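Visit report: Drendholm furniture works, open day, 2026-07-04

The Jorkum plant at Drendholm makes cabinets, shelving and small tables. It opens to the public on one Saturday each summer. Entry was free, but the factory floor could only be visited in a group with a guide, and the tour took a little over an hour. I went mainly to see how the doors are fitted, having rehung two at home in February with poor results.

Parking is behind the finishing building. The sign on the main road points to the old entrance, which is closed, so follow the fence to the second gate. Safety glasses are handed out at the desk. Closed shoes are required and sandals were turned away.

The tour starts in the board store. Panels are stacked flat on bearers, with the delivery date chalked on the end of each stack. They stay there for 12 days before cutting, to settle to the humidity of the building. Our guide gave the target moisture content but the dust extraction was running and I did not catch the figure.

Cutting is done on two saws. The larger one takes full sheets, and the smaller one trims shelves to length. The standard shelf is 615 mm long and 300 mm deep. Shelf depth was reduced a few years ago after complaints that doors were touching the front edge - the old drawing is still pinned up beside the saw with the change marked in red.

Edge work comes next. Straight edges go through a machine. Rounded door edges are shaped by machine as well, then sanded by hand and given several coats of finish, with sanding between coats. The drying room can be seen only through a window. Doors hang in there on hooks for 16 hours per coat.

Hinge fitting was the part I had come for. The hinge is screwed to the door first, with the door lying face down on felt. The cabinet is then laid on its back and the door lowered onto it. I had been doing it with the cabinet upright, which puts the full weight of the door on the first screw. The fitter sets the side gap with a steel shim and checks it at the top, then at the bottom.

The showroom is across the yard. Two ranges were on display, Allen and Nguyen. Allen is plain and sold flat-packed. Nguyen comes assembled and costs a good deal more. Visitors may open everything, and most of the time in the showroom is spent doing that.

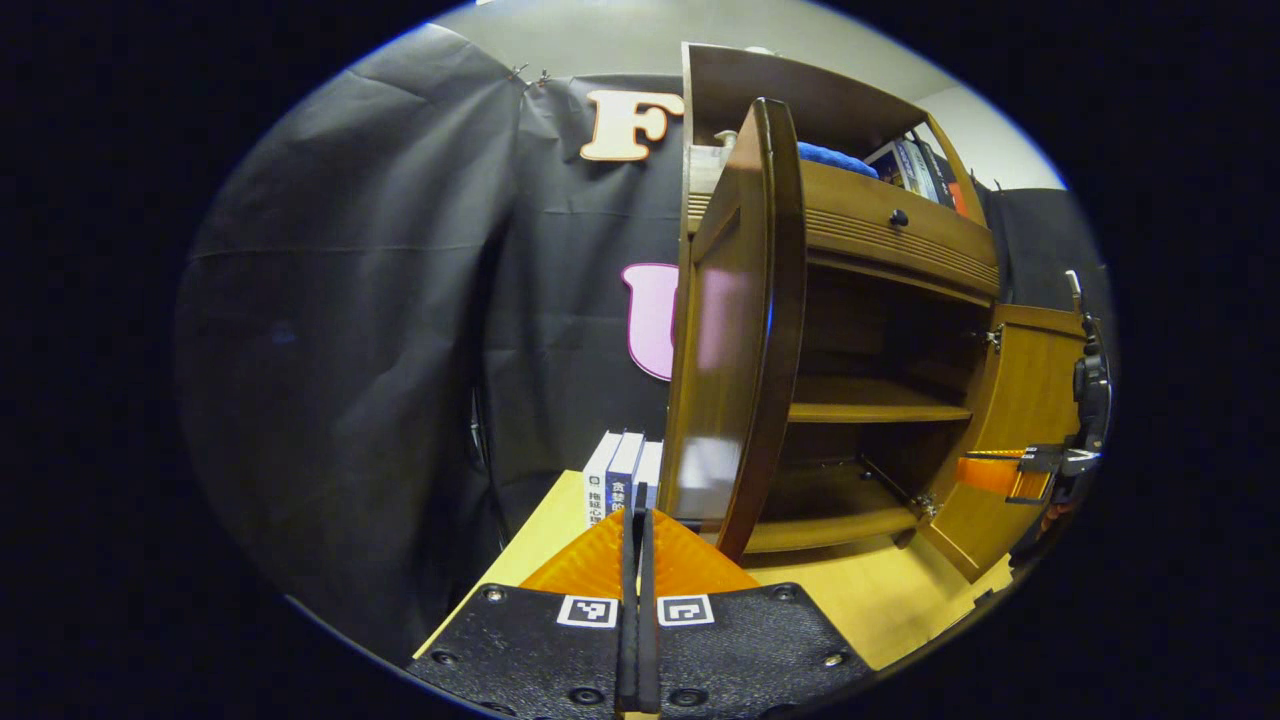 My main interest at this stage was door swing. A door that opens wide gives clear access to the shelves, but it also needs free space in front of the cabinet, and the catalog does not give that dimension. Take a tape measure. Staff were willing to read sizes from the drawings when asked - it took some time, as the drawings are kept in the office.

Shelf loading is another gap in the printed information. The rating is per shelf with the load spread evenly. A row of heavy books at one end is a different case, and the guide advised placing them over the supports.

The seconds room is open until mid-afternoon. Stock was mostly single doors and odd shelves, with the fault circled in pencil. I bought one shelf with a chipped rear corner. Payment is by card only, and large items must be collected the same day from the loading bay.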